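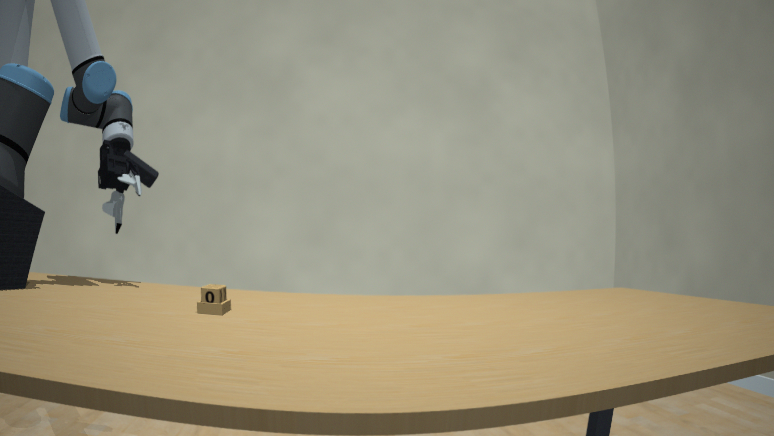 Demonstration data for a manipulation task is usually collected in one of two ways: by kinesthetic teaching, in which the operator holds the arm and moves it through the task, or by teleoperation, in which the operator's commands reach the arm through an input device. This unit treats both, with most of the time given to the second. The exercise throughout is the Vendeswood block task, run in simulation. A cube printed with a 0 sits on a flat square base, the gripper is in open air above and to the left of it, and the rest of the way to the cube has to be supplied by the operator. Everything the learner will later know about approaching a cube is contained in how that distance gets covered.

1. What is recorded

Each time step stores the joint positions, the gripper command, the images from every active camera, and the operator's command before filtering. Keep the unfiltered command. Students often save only the filtered one and then can't tell whether a jerk in the path came from the hand or from the smoothing.

An episode starts when the operator presses the start key and ends when the operator presses the stop key. Time spent waiting between the two is part of the episode. If you stop to think for four seconds, the policy is trained on four seconds of standing still, and in the February run this was the most common fault in the submitted sets.

The assignment asks for 390 accepted episodes per group. Groups of three split them evenly. Record your operator code with each episode, as the analysis in section 4 depends on it.

2. Choice of camera view

The operator view and the training views need not be the same. The side view is good for judging height above the table and poor for judging depth. The view from behind the arm has the opposite problem, and large parts of the arm can stand between the operator and the work. 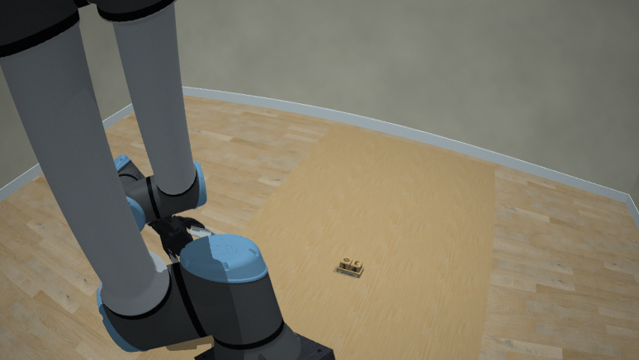
Zlatko Halilović objected in the review session that an operator should never be given a view the policy will not have, on the grounds that the demonstrations then contain decisions the policy has no way of explaining from its own input. The objection is sound in principle. A corner the operator avoids because it is visible on a second monitor looks, to the learner, like an arbitrary detour. For this course the compromise is as follows: operators may use both views, and both views are stored and given to the policy. Any group that trains on one view only must also collect with one view only, and must say so in the report.

3. Approach, contact and release

Divide the motion into a fast part and a slow part. The fast part brings the gripper over the work. The slow part brings it down. Change speed at the same height in every episode, or as near to it as you can manage by hand. The learner handles one consistent change of speed much better than a gradual one that differs each time.

Lower the fingers straight down whenever blocks stand close together. A slanted descent may push a neighboring block, and the policy will learn the push along with the grasp. When a fingertip is down among the numbered blocks, the wrist and gripper body can hide part of the group, so choose the target before the descent starts and do not change it on the way.

Kinesthetic teaching makes this phase easier on a real arm, where the operator feels contact directly. Under remote control without force feedback, contact must be read from the image or from the motor current. The Norneo input device provides vibration at a set threshold; leave the threshold at 25 for all recorded episodes. 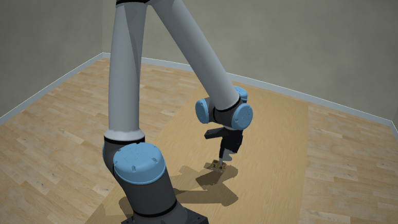

One reader of last year's notes wrote that the straight descent rule had cost the group more time than any other, and asked whether failed attempts could be kept if the operator corrected them within the same episode. They can. Corrections are useful, as they show the policy how to get back from states it will certainly reach on its own. Mark them with the flag "c" and keep them under a quarter of the set. An episode in which a block leaves the work surface is discarded in every case.

Release is simpler. Open fully, wait two frames, rise vertically, and only then move sideways.

4. Checking the set before training

Replay every episode at double speed. Reject those with dropped images, with a start pose outside tolerance, or with a pause longer than two seconds before first motion. Then plot end-effector speed against time for each operator separately. If the curves for two operators form clearly different groups, train once on the mixed set and once on each part, and compare.

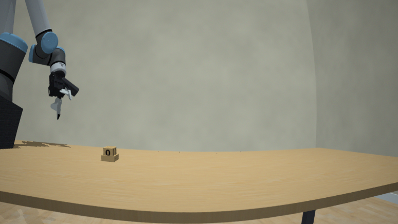 5. Start poses and set size

Vary the start pose. A set in which the gripper always begins from the same point produces a policy that works from that point only. Use the pose list in the Gekura folder, which holds 1,000 poses in random order, and take them in sequence from your group's offset. Do not skip awkward ones.

The larger reference set has 3,000 episodes and is for comparison only. Do not mix it with your own. Babić format files must be converted before replay, and the conversion script drops the correction flag unless it is called with the option to keep it.

Submit the data, the speed plots and a two-page report.

Course notes, unit 6 | Contact: teaching office, Vendeswood | Back to top

Related notes
Unit 4: Coordinate frames and tool offsets
Unit 5: Input devices and command filtering
Unit 7: Behavior cloning from small sets
Unit 8: Measuring delay in remote control
Lab sheet: Converting Babić files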